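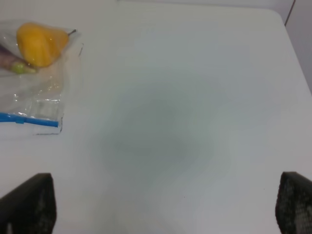

Batamgate Barbers, the men's hair studio in Tullby, opens its second shop in March, and it will bring with it a new service for amateur soccer players. The service is called Promine Match Cut. It is a short cut with faded sides, made for players who want to look neat on the field and do not want to think about their hair for ninety minutes. Each client receives a small home kit with a comb and a sample of matte styling clay, handed over in a clear zip-top bag like the one lying on the white table, so it can go directly into a sports bag.

The idea came from the clients themselves. During the last season the studio made 1487 haircuts for players of local teams, and many of them brought a photo of a famous forward and asked for the same look.

"A photo is a good start, but the hair of a famous player is not your hair," says Valdis Butkienė, the founder of Batamgate Barbers. "We look first how your hair grows, how thick it is and how much you sweat. Then we decide together. Sometimes a client wants very long hair on top, and I must tell him that after ten minutes of running it will be in his eyes."

A Match Cut takes 30 minutes and includes a wash. Beard trimming can be added — it is better to ask for it when booking. Players under sixteen should come with a parent for the first visit.

The new shop is on Wongsuwan Street, next to the training fields, and will stay open until 9 p.m. on training evenings. The first shop keeps its present hours and prices.

Bookings for both shops are taken at the front desk or by phone, extension 829.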